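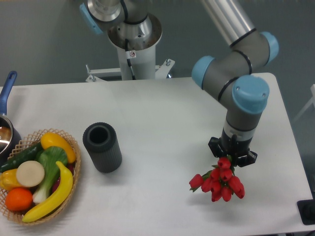 白いテーブルと赤いチューリップ

町の小さな花店「Dendlow」を営むイグナシオ・サボーさんは、2月になると朝の4時に店を開ける。切り花の仕入れと水揚げを一人でこなすためだ。「チューリップの時期は寝る時間が短くなります。もう慣れましたが」と話す。

もとは印刷会社の営業職だった。花の仕事に移ったのは、取引先の生花卸Niskanenで荷受けを手伝ったのがきっかけだという。「箱を開けると、まだ茎が伸びている。切ったあとも伸びる花があると、そのとき初めて知りました」

店に置く品種は季節で入れ替わるが、赤のチューリップは切らさない。仕入れは多い週で229本、そのうちほぼ70本が常連客の予約で決まっている。
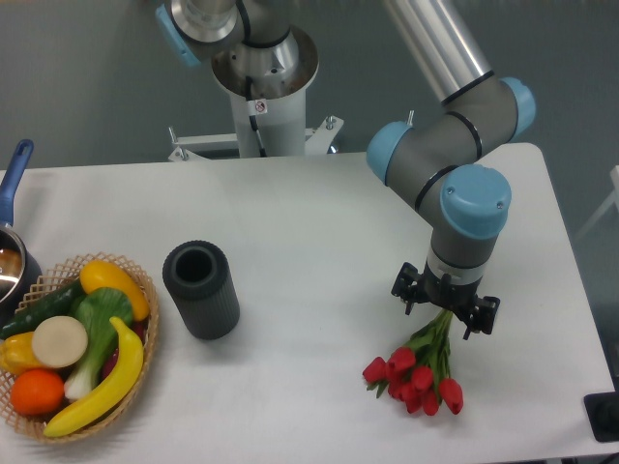 長持ちさせるこつを尋ねると、答えは短かった。「水は浅く、部屋は涼しく。暖房の風が当たる場所には置かないでください」。茎が曲がってきたら、新聞紙で巻いて深めの水に90分ほどつける。切り戻しは斜めでなく、まっすぐでかまわないそうだ。

開業から11年。近くに量販店ができた年は売り上げが落ち、配達をやめることも考えた。続けたのは、病院や高齢者住宅からの注文が残っていたからだ。「一束だけの配達もあります。採算は合いませんが、玄関先で前の花の話が聞けます。何日もったとか、どの色が先に散ったとか」

来季は球根の販売も始める。棚の場所はまだ決まっていない。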